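Trodora Tray and Post
Tracking target set, white, by Prunik

Add to quote | Ask a question | Back to Targets and Fixtures

The Trodora is a round tray, a post that stands in it, and more square black-and-white markers than most people own on purpose. If you work with cameras that need to know where a thing is and which way it's facing, you will understand the appeal immediately. If you don't, you've probably come here looking for a cake stand, and we get two or three of those emails a month. It does look like a cake stand. Please don't put a cake on it.

The tray is wide, shallow and white, with a raised rim running around the edge. The floor is flat and the finish is matte, chosen after we spent a long winter looking at glare from a glossy one. Markers are stuck to the floor at an angle to each other, and you'll find a marker's number written small and grey near its corner, so you can tell your 30 from your 31 without a printout and a magnifying glass.
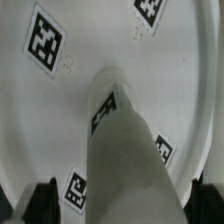

Tray floor and post from above, with the numbers 30 and 31 in grey.

The numbers are faint for a reason that took several arguments to settle. Dark ones confused the detector. No numbers at all confused Chaiwat Jaidee, who looks after assembly here and has to put the right square in the right spot. Faint grey was the treaty.

What's in the box

Tray, round, with raised rim
Post with four-armed top
Marker sheet, flat, two-by-two grid in dark blue
Spare marker stickers
Map card listing every marker number and its position
One cloth, which you will lose

What isn't in the box: software, cameras, lights, a table. The map card is also available as a text file, and the text file has been proofread more recently than the card.

Identification

Every Trodora marker has its own number, and no number is used twice on the same set. We had an earlier product, the Bae, where we economized and reused a few. Customers described the results to us in colourful language. The Bae is discontinued and we'd be grateful if you stopped asking about it.
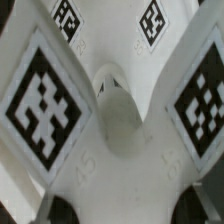 Smaller markers at the back, numbered 29 and 35.

If a sticker gets scratched, note its number and order that one alone. Peel slowly from a corner, wipe off the residue, and line the new one up with the outline on the map card before you press down. Once it's down it's down. The adhesive was selected by somebody with strong views.

Please keep the pale border around each marker clean. Detectors rely on it, and a coffee ring across a corner will cost you an afternoon of blaming the lens.

The post

The post is an upright column with four flat arms at the top, spreading outward like a signpost at a crossroads where every road goes to the same lab. Each arm carries a small marker on its upper face. There are more on the sides of the column, part of the way down, for cameras placed low enough to miss the top ones.

Set the post down in the middle of the tray and you have two objects that can be tracked separately and compared with each other. Most people use the tray as the reference and the post as the part that gets moved about.

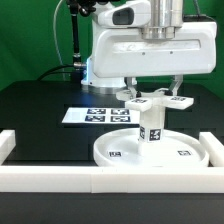 HOBART, January

A note on the flat sheet, which has been our most misunderstood accessory. It goes on the table beside the tray, lying flat, and gives you a fixed reference that has nothing to do with the tray or the post. Leave it where it is once you've calibrated. Taping down the corners is wise. It is paper-coloured, it is the size of something you might write a phone number on, and people do.

Kyu-ri Choo, who answers the support line, would like it known that the dark blue on the sheet is deliberate. It separates the table reference from the black markers for human eyes, which tire sooner than cameras do. A black version can be had on request for anyone whose software is fussy.

The set looks its best on a dark tabletop. White on white works too, provided you enjoy squinting at edges.

Prices and availability

Full set: $97
Post only: $59
Replacement stickers: sold singly, ask for current pricing
Dispatch: roughly 3 weeks, longer if everyone's grant money lands at once

The tray isn't sold alone. We tried it, and they ended up holding fruit.

Prices are before tax and shipping. University purchase orders are welcome, including the ones that arrive as a photograph of a fax.

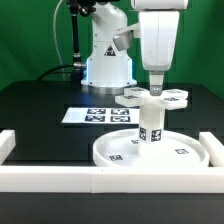
Page last changed: January. Corrected the price of the post and removed a claim about fruit, then put it back.

Care

Wipe with a damp cloth. Skip solvents, scouring pads and the dishwasher. Don't stack anything inside the tray for storage, as grit under a box will find the one marker you need. The post should be stored lying down on something soft, with nothing resting on the arms.

Common questions

Can I paint it? You can. We'd rather you didn't tell us the colour.

Will it work with the Fludora sheet I already have? Yes, as long as you load both map files and check for clashing numbers first. Older Fludora sheets share part of the Trodora range.

Does it matter which arm faces the camera? Not to the post. Each arm has its own marker, so check the map card and pick whichever one suits your setup.

Can I borrow a demo unit? There is one. Join the list through the quote form and Kyu-ri will write to you when it comes back.

Related: Fludora flat sheets | Marker stickers, single | Map files and downloads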